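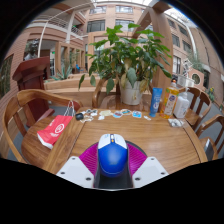

Exercice de rangement du projet Gorov, pince tenue à la main.

Accueil Tribunes Enseignement Techniques Archives Contact

Le robot apprendra bien à ranger. Et les élèves ?

23 mai 2021
Temps de lecture : 6 minutes

J'ai accepté de siéger au jury de l'école Kellier pour une mauvaise raison : on m'avait promis que je pourrais dire du mal des projets. Marion Tennant, qui dirige l'atelier de robotique de deuxième année, a tenu parole, et je vais en profiter un peu plus longuement que la fiche d'évaluation ne le permettait.

Le projet s'appelle Gorov. Il réunit 14 élèves et occupe six semaines du second semestre. L'énoncé demande de constituer un jeu de démonstrations pour des gestes de table (saisir, déplacer, aligner, reposer), puis d'entraîner un modèle qui les reproduira sur un bras. Chacun prend donc la pince en main, s'installe devant une table et exécute le geste pendant que la caméra enregistre. On recommence. L'équipe a conservé 317 démonstrations et en voulait, selon le dossier de candidature, jusqu'à 1000. Le dossier ne dit pas ce qu'on aurait su faire avec 1000 que l'on ne sait pas faire avec 317. C'est ma première réserve et je l'ai posée à l'oral. « La courbe monterait », m'a répondu Craig Munro, porte-parole du groupe. Peut-être. Il n'avait pas de courbe.

Je ne voudrais pas qu'on me range parmi ceux qui ricanent devant tout ce qui a des vis. J'ai enseigné l'automatique pendant une bonne partie de ma vie, j'ai vu des promotions entières s'user sur des fonctions de transfert dont elles n'ont plus jamais entendu parler, et je sais ce que vaut un après-midi passé les mains occupées. La pince de Gorov, de ce côté-là, a du charme. Deux doigts blancs, des coussinets magenta striés, un outil dont on devine l'usage avant qu'on vous l'ait expliqué. On comprend que les élèves se soient disputé leur tour.

Mais regardons ce qu'on leur fait faire. Une table en bois verni, un tube bleu, une bouteille jaune, un flacon à pompe, de petits autocollants, un sac rouge. La pince approche, prend ou pousse, repart. L'élève qui tient l'outil exécute un geste qu'il maîtrise depuis la maternelle, et l'exécute plus lentement que d'habitude, pour que la machine suive. J'ai demandé à plusieurs d'entre eux ce qu'ils avaient appris pendant ces séances. Les plus francs ont parlé de patience. Une élève m'a dit qu'elle ne supportait plus la vue d'un flacon à pompe.

Marion Tennant défend l'exercice avec des arguments que je respecte. Selon elle, la qualité d'un jeu de données se décide au moment où on le recueille, et l'élève qui a bâclé son geste le retrouvera plus tard, amplifié, dans le comportement du bras. Elle y voit une leçon de responsabilité. Très bien. Encore faudrait-il que les élèves rencontrent leurs fautes. Or le tri des enregistrements a été confié à un script fourni par l'encadrement, qui écarte les démonstrations trop longues ou trop tremblées selon des seuils que personne, dans l'équipe, n'a su me justifier. La leçon de responsabilité s'arrête donc à la porte du script. Blair Gourlay, qui l'a écrit, m'a concédé que les seuils avaient été choisis « au jugé, le premier jour ». Voilà un sujet de mémoire tout trouvé. On ne l'a donné à aucun élève.

Deuxième réserve : le décor. Le dossier vante des « environnements variés ». J'ai passé une soirée sur les enregistrements et j'y ai surtout vu le même coin, les mêmes fauteuils de bois, la plante en pot et la brique derrière. Ce qui change tient à peu de chose.

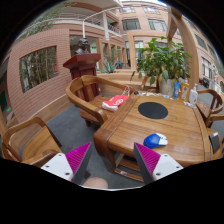 La même table sous un autre angle, le sac rouge et blanc sur le fauteuil.

Le sac, tantôt sur le plateau, tantôt sur un siège, l'objet bleu et blanc en forme de souris à telle place ou à telle autre, et l'on appelle cela de la variété. Un modèle entraîné là-dessus aura une connaissance intime d'un tube bleu devant des feuilles vertes. Je ne parierais pas sur lui dans une cuisine carrelée. Les élèves, interrogés, en convenaient sans difficulté, ce qui m'a plutôt rassuré sur eux et moins sur l'énoncé, où la question n'apparaît nulle part.

On me répond que le lieu est agréable, lumineux, qu'il y a de la place pour s'asseoir et que les élèves y travaillent de bon cœur. Je l'admets volontiers. J'y ai pris un café moi-même. Une lumière qui tombe d'en haut, des plantes, de larges fauteuils : je comprends très bien qu'on ait eu envie d'y rester. Ce confort a simplement été compté deux fois, une fois comme agrément et une fois comme méthode.

Troisième réserve, et celle-ci vise moins l'école que l'air du temps. Gorov doit être présenté en septembre au concours Falaron, dont le règlement attribue une part de la note au volume de données produites. Je n'ai rien contre les concours. J'en ai organisé, j'y ai perdu des amis. Mais quand un règlement récompense le volume, il obtient du volume, et les équipes le savent avant même de brancher la caméra. Craig Munro m'a montré le planning affiché par le groupe : des créneaux, des noms, un objectif de démonstrations par créneau. Aucune case pour regarder ce qui avait été fait la veille. On aurait pu prendre ce planning pour celui d'un atelier de conditionnement, à ceci près que les ouvrières y sont payées.

Je force le trait, on me le dira, et Marion Tennant me l'a déjà dit. Elle m'a opposé un épisode que je rapporte par honnêteté. Deux élèves, lassés de saisir, se sont mis à rater exprès : approcher de travers, pincer trop haut, lâcher, reprendre. Le script a écarté la plupart de ces essais. Eux les ont gardés dans un dossier à part et se sont demandé si le bras, nourri de ces rattrapages, se rattraperait mieux. La question est excellente. Elle a déjà occupé des gens très sérieux, mais ils y sont arrivés seuls, par ennui, ce qui reste à mon sens l'une des meilleures voies d'accès à la recherche. Leur comparaison tient sur une demi-page en annexe du rapport, avec trop peu d'essais pour conclure quoi que ce soit, et ils l'écrivent noir sur blanc. C'est la demi-page que j'ai le mieux notée.

Que demanderais-je, si l'on me confiait l'énoncé ? Moins d'enregistrements, d'abord. Que chaque élève revoie en entier les siens et ceux d'un camarade, crayon en main. Que le seuil du script soit un résultat du projet, discuté, contesté, recalculé. Que l'on sorte la table, ou qu'on en change, ou qu'on laisse quelqu'un d'extérieur la mettre en désordre à sa façon. Et que le bras soit essayé dès la deuxième semaine, même mal, surtout mal. Dans la version actuelle il n'arrive qu'à la fin, et les élèves découvrent son comportement à peu près en même temps que le jury.

Je n'ai d'ailleurs presque rien dit de la démonstration finale. Elle durait quelques minutes, le bras a saisi le tube à la deuxième tentative et l'a reposé un peu plus loin, l'assistance a applaudi. J'ai applaudi aussi. Puis j'ai demandé qu'on remplace le tube par mon étui à lunettes. On m'a expliqué, très poliment, que ce n'était pas prévu au protocole.

L'atelier est reconduit l'an prochain, avec le même énoncé et un effectif un peu plus large. Blair Gourlay m'a assuré que les seuils seraient « revus ». J'ai demandé par qui, et j'attends la réponse pour dire si je reviens au jury.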